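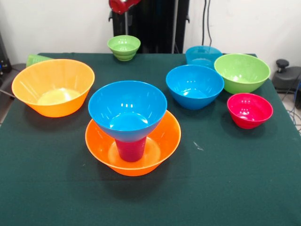 So how do you tell an early pull from a late one? I go straight to the finest lines, the hair and the eyelashes, and look for gaps where the block has worn down.

Quick story, the Jarstead sheet! I paid 200 dollars for it, thinking the grey sky was faded colour (it wasn't, the printer just wiped the block that way). Pause, pass the loupe round.

Then on to paper. Rasar catalogue, entry 39, margins trimmed. Mention the Trernia show in November if there's time.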